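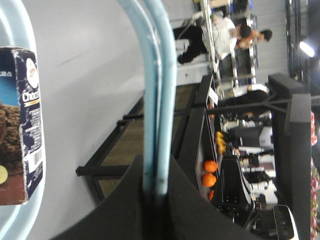 Njoroge Chege wrote in to say that his brown sugar sets hard within a week of opening, even in a jar with a screw top, and asked whether it has to be thrown out. It doesn't.

Put the lump in a bowl, lay a damp paper towel over it without touching the sugar, and cover the bowl with a plate. Leave it overnight. If you need it sooner, microwave it under the same damp towel for 28 seconds, break it up with a fork, and go again if the middle is still hard. Use it right away, as it sets again when it cools.

For keeping, a slice of apple works for a day or two – then take it out before it molds. A clay disk soaked in water lasts longer. Dry the outside before it goes in.

White sugar is the other way round. It clumps from damp, so keep it away from the kettle and never use a wet spoon. Powdered sugar needs sifting whatever you do.

Search tips Type and press enter

We use cookies to remember your settings. Accept

Recent tips
Cleaning a flour bin
Jar lids that stick
Storing baking powder
Getting wax off a shelf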